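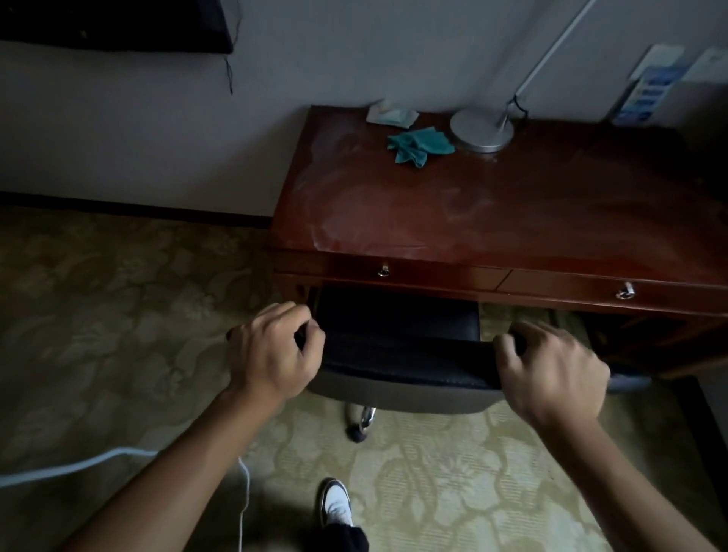
About the Irkness Center

The Irkness Center for Sentencing and Reentry is a nonpartisan, nonprofit organization that works on the laws and agency rules governing release from state prison. Its staff prepare people for parole hearings, assist families in dealing with corrections and supervision agencies, and provide legislators with plain-language research on pending bills. The Center does not endorse candidates and does not accept contributions from companies that hold contracts with prisons or jails.

Our History

The Center began as a letter-writing desk at the Flandholm Public Law Library. Brittany Penner, then a reference librarian, noticed that most of the mail arriving from state facilities asked the same question: what does the parole board want to see, and how does a person with no lawyer provide it? She and two retired public defenders drafted a short guide in reply and mailed it to everyone who had written. Requests for the guide soon exceeded what the library could handle, and the project was incorporated separately under its present name, taken from the street on which the library stood.

The guide is now in its seventh edition. It is sent free of charge to any incarcerated person who asks for it, and it is available in English and Spanish. Family members may request a large-print copy.

What We Do

Hearing Preparation. Each year the Center works with 400 people who are approaching a first or subsequent appearance before the board. Preparation includes a review of the case file, help with a personal statement, and the collection of support letters and proof of housing. Where a person has been denied release, staff attorneys review the decision and advise on the deadline for an administrative appeal.

Family Line. Relatives may call with questions about visiting rules, medical concerns, transfers between facilities and conditions of supervision. Calls are answered by trained caseworkers until 6 p.m. Callers are not asked to give a name.

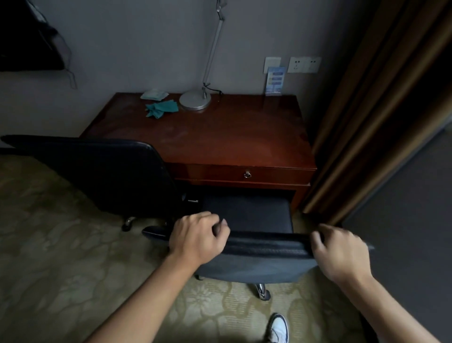
Legislative Research. The Center publishes bill summaries during the session and testifies when invited to do so by either chamber. Recent subjects have included eligibility for older adults, the use of risk assessment scores in board decisions, and the return to custody of people accused of technical violations. All testimony is posted to the public archive after it has been delivered.

The Zacharias Fellowship. Named for the family whose bequest established it, the fellowship places 2 law graduates with the Center for a term beginning each September. Fellows carry a caseload under supervision and complete one written study. Past studies have been cited in hearings on medical parole and on the cost of electronic monitoring.

Leadership

Brittany Penner, Executive Director, founded the Center and oversees its legislative and public work. She holds a degree in library science and serves on the state bar's advisory panel on access to legal materials.

Puspita Ngau, Legal Director, supervises the attorneys and fellows. Before joining the Center she practiced appellate defense for 20 years, principally in cases involving sentences imposed on people under the age of 21. She teaches a clinic on administrative hearings at Brekberg College of Law.

The Board of Directors meets quarterly. At least one third of its seats are held by people who have served a sentence in state prison, as required by the bylaws.

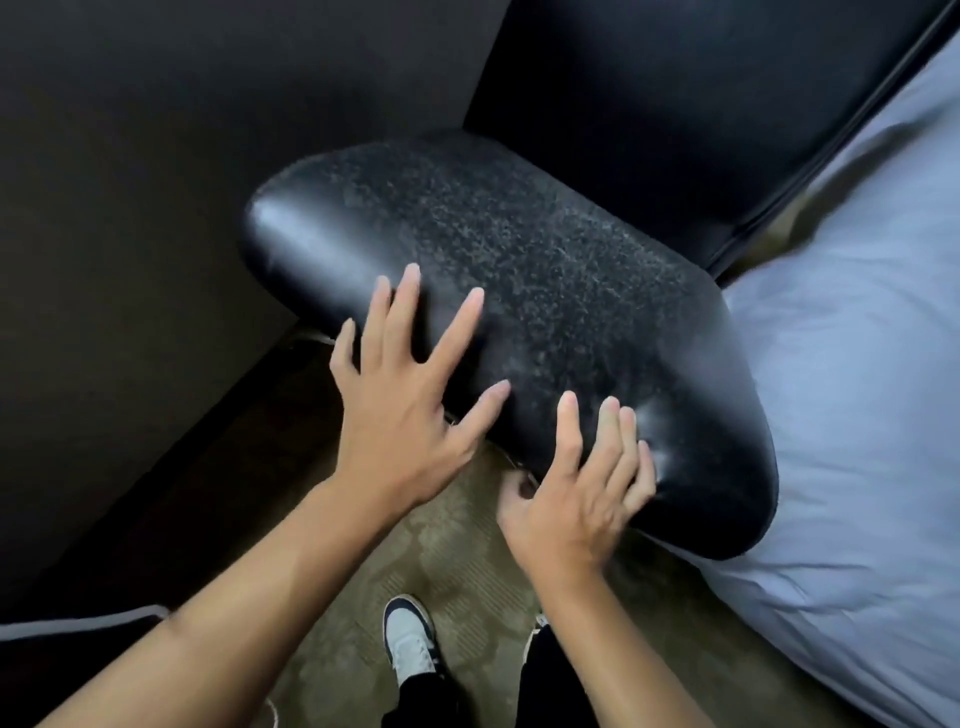

Funding and Accountability

The Center is supported by foundation grants, individual gifts and a small amount of income from continuing education courses for attorneys. Any gift above $1,000 is listed by donor name in the annual report. Audited financial statements are available on request and may be inspected at the Flandholm office during business hours.

Concerns about the conduct of a staff member or the handling of a case may be sent in writing to the Legal Director, who will acknowledge them within ten business days. Complaints concerning the Legal Director should be addressed to the chair of the board.

Contacting the Center

Incarcerated people should write to the Intake Department and include their full name, identification number and next scheduled hearing month. Please do not send original documents. Attorneys seeking co-counsel, and members of the press, may use the inquiry form on the Contact page.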